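January 20, 2025

Woke up before the alarm and lay there listening to the gulls. Breakfast at the guesthouse starts at seven but the boat pickup was at quarter to, so Mrs. Kubiak had left two rolls, a boiled egg and a banana for me in a paper bag on the hall table. I ate the banana on the front step and saved the rest. Good decision, as lunch was late.

The van was already half full. A couple from Ohio with matching hats, a father with two teenage girls, and a man on his own who slept the whole way to the dock. The driver had the radio on low and took the coast road, which is longer but smoother. I had booked this trip back in December and paid the deposit then, and all the way down I was sure my name would be missing from the list. It was there, spelled wrong.

The boat is called the Umano. It is bigger than it looked on the website, with benches down both sides under a canvas roof and a flat open deck at the front. There were 40 of us when everyone was on. The guide was Ilham Hartono, who must have done the safety talk a thousand times and still did it properly. Life jackets under the benches, no standing on the rail, no touching the coral, tell the crew if you feel sick and do it early. He asked who could not swim and three people put their hands up. He gave each of them a yellow float vest and told them they would be going in with him.

We left a little after eight. Flat water inside the reef, then some chop when we crossed the channel. I sat at the back by the engine where it rocks less. The fumes were bad for a few minutes and then the wind shifted. The sleeping man from the van moved next to me and went back to sleep.

First stop was the shallow side of Weltell Point. I had not been in a mask since I was a kid, and it took me several tries to get one that sealed. The first leaked at the nose and the second pinched. The third was a child's size, which fit. I went down the ladder backward the way they showed us and then hung onto the bottom rung for a while, breathing too fast through the tube. Ilham swam over and said to put my face in and count to ten. I did that a few times and after that I was fine.

What I saw, while I remember it: a lot of small striped fish, black and white, that did not care about me at all. A long thin silver one just under the surface. Two parrotfish biting at the coral, and I could hear them doing it, a crunching sound. One blue starfish. A gray eel with its head out of a hole, which one of the teenage girls pointed out to me. I would have gone straight past it. No turtles. Someone on the other side of the boat said they saw one leaving, but I did not.

I stayed in until they blew the whistle. My fingers were wrinkled and I was cold, which I had not expected in this heat. They handed out hot ginger tea in metal cups. I ate the roll and the egg.

The second stop was supposed to be the sandbar but there was already a big boat on it from another company, so the captain took us around to the lee side of Clendeo Island. We waited there for an hour while they grilled lunch on the beach. Chicken, a white fish whose name I wrote on my hand and then washed off, rice, cucumber salad, and papaya. The fish was the best of it. I went back for more and so did everybody else. The Ohio couple do not eat fish and had brought peanut butter crackers.

After lunch there was a walk up to the lookout. I counted the steps because there was a sign at the bottom saying 121 and I wanted to check. I got 3 more than the sign. The father got the same number as the sign, so one of us is wrong. The view is good in both directions, with the reef line very clear from up there and the color changing from pale to dark in one sharp edge. I took far too many pictures of water and will delete most of them tonight. It was hot at the top and there is no shade, so I did not stay long. My sandals are not right for steps and I have a blister on the left heel.

Then back in the water for a short time off the beach. I only went to my waist. I talked to the mother-half of the Ohio couple, who turns out to be a retired school nurse, and she told me to leave the blister alone and put a dry sock on it. They are doing the whole coast, one town at a time, and have a folder with every booking printed out. I have mine in my email and had no signal all day, so she may have the better system.

The ride home was slower, into the wind. Spray came over the side and everyone shifted to the middle. One of the crew played guitar for a while and a few people sang. I knew one song out of the lot. Back at the dock by four, in the van by quarter past, and at the guesthouse before five. I tipped Ilham and the captain separately. I am not sure if that was right, but neither one seemed to mind.

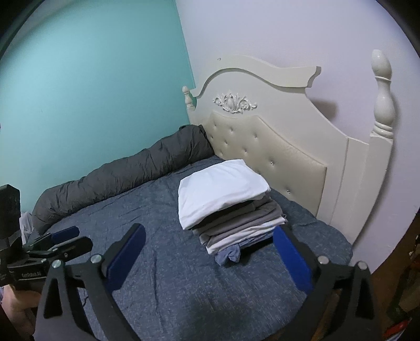

*The bed in the corner, with the carved white headboard.*

Showered twice to get the salt off. Shoulders are burned in a line where I missed with the sunscreen, and the backs of my knees too, which I did not think of at all. I had been floating face down for most of an hour, so of course that is where the sun was. Bought aloe gel at the little store across the road. Expensive for the size of the tube. Also bought socks.

Did some washing in the sink and hung it on the line out back. Mrs. Kubiak says it will be dry by morning if the rain holds off. She asked about the boat and I told her about the eel. She has lived here all her life and has been on the Umano one time, for a wedding. She gets seasick.

Dinner was at the place on the corner with the blue chairs outside. Noodle soup and a beer. I was too tired to walk down to the night market, so that will have to be tomorrow. The soup was salty but I wanted salt. Paid in cash because the card machine was down, and now I am low on small bills and need to break a large one before the bus.

Money for today, as best I can work it out: the balance on the boat, the tips, the aloe and socks, dinner. Over what I planned for one day, but the boat was always going to be the big one. The next two days are mostly free things. I will go back through the receipts when I am more awake.

Things to sort out:

- Ask about the bus north. The timetable in the hall is last year's.
- Find out if the ferry needs to be booked ahead or if you can just turn up.
- Send postcards. I have the cards but no stamps.
- Charge the camera battery. It was down to one bar by the lookout.
- Call home before nine, their morning.

If I did the trip again I would bring a long-sleeved shirt to swim in, a dry bag and real shoes. I would also sit up front on the way out and at the back on the way home, which is the opposite of what I did coming back. Still glad I went. I had been nervous about the snorkeling since I booked it and had a whole excuse ready about my ears, and I never used it.

The girls' father said there is another reef you can reach from shore, at the far end of the public beach, past the rocks. He is taking them at low tide the day after tomorrow and said I could come along. You need your own mask. The store across the road rents them by the day, but I forgot to look at the sizes when I was in there. I will check in the morning when I go over to get change.

Lights off soon. My ears are still full of water, the left one worse, and every time I lie down the bed goes up and down like the boat.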